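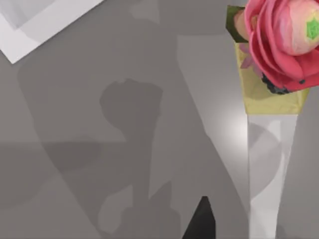

Teodora Papadopoulos objects to the practice adopted in the previous entry. In her view, a family recipe should be copied exactly as it was written, spelling errors included, and any correction belongs in a separate note. The objection is fair and it has been accepted.

The collection came to me from my aunt's house in Prillasthorpe last September. It consists of 168 index cards in three languages, held in a tin that once contained biscuits. As of this writing, 58 have been copied in full. The remainder will follow as time permits, with the cakes and preserves first, as those are the cards most often requested by relatives.

## Revised rules for copying

The text of each card will be given line by line, with its original spelling and abbreviations. Words that cannot be read will be marked with a question mark in brackets. Crossed-out words will be kept where they are legible - in several cases the crossed-out quantity is the better one.

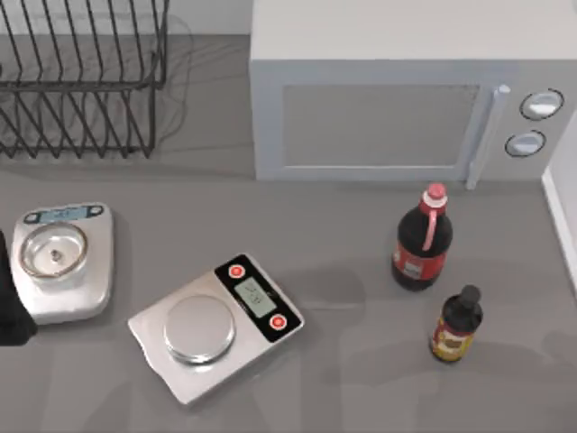 *Kitchen counter, with dish rack and microwave.*

Notes in a second hand require separate treatment. Biljana Gashi has identified one of these hands as that of her late mother, who exchanged cards with my aunt for many years. Her additions are short and rather severe. On the card for walnut crescents she wrote "too much sugar, as before," and the sugar was duly reduced on the next version. Both cards will be published together.

The names given to dishes present a further difficulty. Three cards are headed "Gromari bread," and they describe three different breads. One is enriched with eggs, one is a plain flat loaf, and the third contains no yeast and appears to be missing its second side.

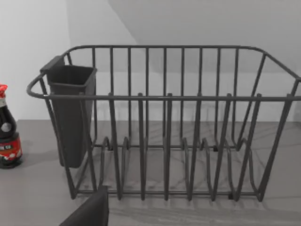 For the present, each will keep its heading and receive a number. Doina Milošević has suggested that the plain loaf is the oldest of the three, judging by the ink and the style of handwriting. I am inclined to agree, but would welcome evidence from any reader who grew up with it.

## Quantities
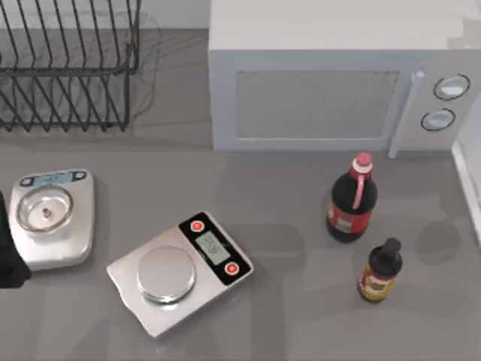
Measures are the least settled part of the work. There are 63 cards on which flour is given by the cup, the coffee cup or the handful, and my aunt's coffee cups did not survive the move to Arnport. The original wording will stand in every case. Where a recipe has been tested, a weight in grams will be added underneath, taken on a digital kitchen scale. There are two on the counter, and both will be used for any card that gives a weight for a small amount of yeast or salt. An untested recipe will carry no modern weights at all.

Readers who hold cards from the same household are asked to send a clear copy of both sides. Blank backs are useful too, as some bear the faint imprint of the card that lay beneath.

The next entry will cover the quince preserves, beginning with the version marked "Drita Leka, do not double."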